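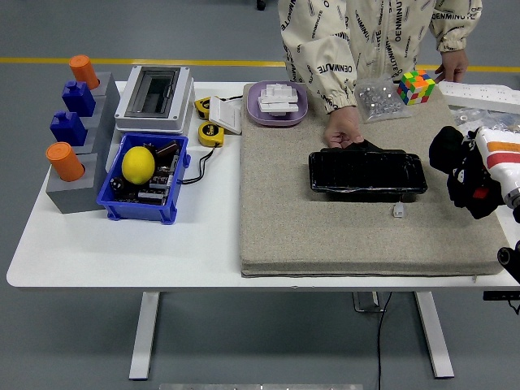 Plulterside, July 12, 2018

I want to write a few posts about the electricity in my house. I am not an electrician, only a tenant who got tired of the bills. English is my third language, so please be patient with some sentences.

My first full year in this house I used 3,337 kilowatt hours. I live alone. When the yearly summary from Olvera came, I thought they had mixed my meter with the neighbour's. I went outside and compared the meter number. It was my meter.

Before this I lived in Plondo, in a flat where the power was included in the rent. Four years there and I never once looked at a bill. I think this makes a person lazy. I left the heater on when I went to buy bread.

The first useful thing I did was very boring. One night in February I switched off every light, the TV, the computer, the washing machine. Then I stood outside with a torch and watched the meter. It was still moving, and not slowly.

I wrote down the number, waited one hour, wrote it down again. The house was using 220 watts with nobody doing anything in it. That is day and night, also when I am at work, also when I am on holiday.

So I went to the switchboard and turned off one circuit at a time, and after each one I looked at the meter again. If you try this, tell the people you live with first. Also save your work on the computer. I forgot, and I lost a letter I had been writing to my aunt.

The circuit for the shed was the big one. In the shed is an old fridge that came with the house. The landlord's family left it there, and I had put six bottles of mineral water in it and felt very modern. The rubber on the door was hard like a biscuit.

I asked the landlord by email if I may turn it off. He answered in one word, "Sure". I had prepared three paragraphs of arguments.

Second was the heated towel rail. I did not know it was heated! In summer I thought the bathroom was simply a warm room. The switch is behind the door, at the height of my knee, painted the same colour as the wall.

After this there were small things. The printer, the old stereo, two chargers, a fish tank pump without any fish. I put the stereo and the printer on one power board with a switch, and now I use my foot.

A word about heating, as it is winter now and people ask me. I have a small Ditura panel heater on wheels. I used to leave it on low in the hallway all night. Now I take it to the room where I sit, close the door and use the timer. The hallway is cold. I walk through it quickly.

Curtains helped me too, but I cannot give you a number for this. I bought heavy ones at the second-hand shop, dark green, too long for the window, and I still have not sewn them. In the evening the glass does not blow cold on my neck any more.

What did not help: turning off the microwave clock. I did it every day for a month like a religious exercise and I could not see any difference on the meter. The clock is on again and I am happy to know the time.

Please also look at the price on your bill and not only at the use. I was paying 41 cents for each kilowatt hour because my first discount had ended and I had not noticed the letter. I called Olvera, waited on the phone with the music, and they moved me to a different plan. I should have called a year earlier.

The new summary came this morning, and that is why I am writing. 2,137 kilowatt hours for the year. I read it standing at the letter box in my slippers – then I read it again in the kitchen.

Some people asked for my list, so I will type it clean and post it on the weekend. It is only a paper with the room, the thing, and the meter before and after. Half of it is in my own language and has coffee on it.

One question from me to the Australians here: is it normal that the hot water tank stands outside the house, in the wind? Mine does. The pipe on the top feels warm in my hand even at six in the morning, and I would like to know if a tenant is allowed to wrap it.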